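Episode 302

The quota at Kevcombe was 90 episodes a shift. An episode was one item, picked from the front bin and placed in the rear one, with the operator's hand on the lead controller throughout. Vurkico paid for complete episodes only. A drop counted as complete if the operator recovered the item without letting go.

The operator on the late shift had been there since August. She had logged 301 episodes that week and had stopped looking at the screen for the instructions, which Cerex generated from a list and which did not vary much. Pick the fish. Pick the brush.

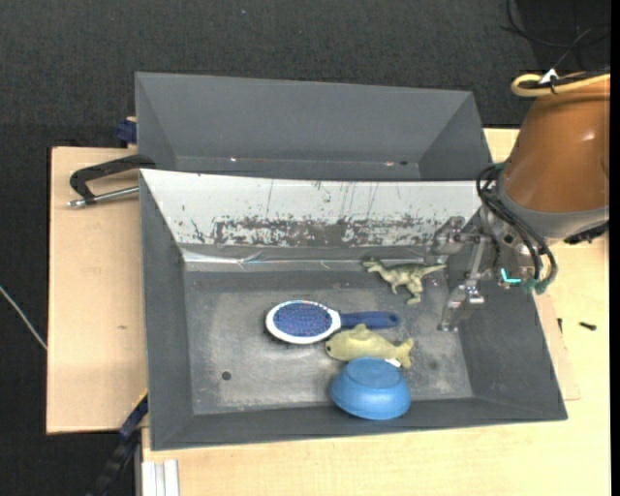 Episode 302 had no instruction. The field was blank and the recording light was on. The manual, written by Vainio for an earlier version of the software, said that a blank field should be treated as a fault and the session closed. She read the paragraph twice. Then she moved the gripper left, a little at a time, until it was over the dinosaur, which lay on its side with its tail towards the fingers. She stopped there – the bowl was upside down and would have been harder, and she had never liked the brush.

She held the position for six seconds. The log shows no movement on any joint in that period. After that the fingers closed, the arm went up, and the episode was saved with the label field empty.

The review team at Vurkico rejected eight episodes from the batch. 302 was not among them. Someone had filled in the label by hand, in lower case, with no full stop: her choice

She was paid for it at the usual rate. The next field read: Pick the bowl.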